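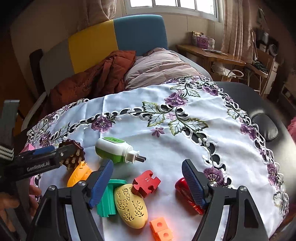
Week seven of the gripper course

I promised to write here every week about the course, and then I was silent for almost a month. So this will be a longer post. I am sorry for my English in advance, I write slowly and I check many words, but I am sure some mistakes will stay.

For the new readers: I am a second-year student, and since January I take part in a student project called Hallix. We are a small team. We collect demonstrations with hand-held grippers, and later another group will train a model with them. Our part is the hands. We pick things up, we put them down, we sort them, and everything is recorded. Our mentor is Raquel Bragança, who teaches the course and reads all our reports, including the boring ones.

The task this month

In the first weeks we worked with cubes only. They were foam cubes, all of the same size, on a plain grey mat. It was easy and after two evenings I could do it while thinking of my dinner. Raquel looked at the recordings and wrote one line to us: "Very clean. Too clean." She wanted tables which look like the tables of real people.

So now we have what we call the mixed table. The rules are simple. There must be a cloth with a pattern, there must be soft things and hard things, and there must be at least one object which is difficult to hold. Every object starts in a place we did not plan. Then we take the grippers and we clear the table, one thing after another.

I like the embroidered cloth very much, with its purple flowers and green leaves. It is also the most annoying surface I ever worked on. The cloth has small openings in the lace, and a finger tip that comes too low can catch in them. When this happens the whole cloth moves and all the objects move with it, and you have to decide very fast if you continue or if you stop the recording. Our rule is to continue. Raquel says a correction is worth more than a perfect run, and we should not hide our corrections from the model.

What I learned about each object

I keep a notebook for this, and I copy here the parts that can be useful for other teams.

The orange foam cubes with the hole are the kindest objects. The foam gives way a little and the blue pads hold it well. Only one warning: if you close too much, the cube becomes flat and then jumps out when you open.

The red puzzle block with the number 11 is harder than it looks. It is wooden and it lies flat, so you must come from the sides and very low, and there we meet again the problem with the cloth. I now turn my wrist a little before I close. It took me one full evening to find this.

The yellow oval with the animal shapes cut in it is strange to hold, because the edge is round everywhere. If the two fingers are not exactly opposite to each other, it turns away like a fish. I aim for the middle and I close slowly.

The white and green plug-in device gave us a long discussion. It likes to rest on its side, with the two metal prongs pointing somewhere. Half of the team wanted to forbid touching the prongs, the other half said it does not matter. In the end we wrote in our rules that you hold it by the body, the same way as a person would take it to put it in the wall. I think this is correct. A robot that learns to carry a plug by the prongs will have a problem later.

The glossy red one is my favourite and my enemy. It is smooth and it is curved, and the pads must do all the work. With the old pads, the flat ones, I dropped it again and again. The pads with texture are much better. I hold it first for one second just above the cloth, to feel if it slides, and only then I lift.

Working with two people

In the second week of the mixed table we started to use two grippers at the same table with two people. I was against it at first. I thought we will only hit each other.

We did hit each other. The first evening was a comedy. Both of us wanted the same block, and both of us politely went back, and then both of us went forward again, like two people in a narrow corridor. There was no sound allowed during the recording, so we could not even say "please, you first".

After this we made an agreement. One person comes from the front and is the leader. The other comes from the side and takes only what is near to that side. If both are close to the same object, the one from the side waits. It is a very simple rule, but the recordings became calm from one day to the next. The side person also has to learn to wait with the gripper still in the air, and this is more tiring for the arm than I expected. We change places after 12 runs. Before that we changed when somebody complained, and some people never complain, so it was not fair.

The numbers

Our goal for this part of the course was 1,000 runs. We finished with 1,598, and I am a little proud of it. Not all of them are good. Some were thrown away for a badly chosen start, and in some the label of the task was wrong, for example I wrote "sort by colour" when we were only clearing. I have a paper now where I write the label before I start. My grandmother would say that paper does not forget, and she is right also for robotics.

We also had to choose names for our sets of recordings, and this took more time than it should. The cubes on the mat are called Inelitz and the mixed table is called Wonlow. Please do not ask me what they mean. One of us typed them late in the evening and then they were already in all the folders.

What was difficult for me

I want to write also about this, since last time somebody asked me in the comments if it is hard for a beginner.

The movement itself is not hard. You squeeze, it closes. The difficult thing is to be slow. In my normal life I take a cup from the table without looking, and in the first weeks I moved like this with the gripper also. When I watched my runs afterwards, the object was in the fingers before you could understand from where I took it. Raquel did not say that it was wrong. She asked me to describe my own recording step by step, aloud, and I could not do it. After this I became slower.

The second difficult thing is the shoulder. Please, if you start with this, make pauses before you feel pain. I did it the other way round and I could not wash my hair properly for two days.

Next weeks

In the next part we will do folding, with small towels first. I am curious and also a bit afraid, because a towel does not have a side where you can say: here I hold it. We will also meet the students from the Demissie group, who work with the same kind of grippers but in a kitchen. They promised to show us how they handle spoons.

If somebody reads this and has experience with cloth, please write to me which pads you use. I have tried only two kinds. I will answer everybody, maybe not on the same day, as the exams are starting soon and I have not opened the book of statistics yet.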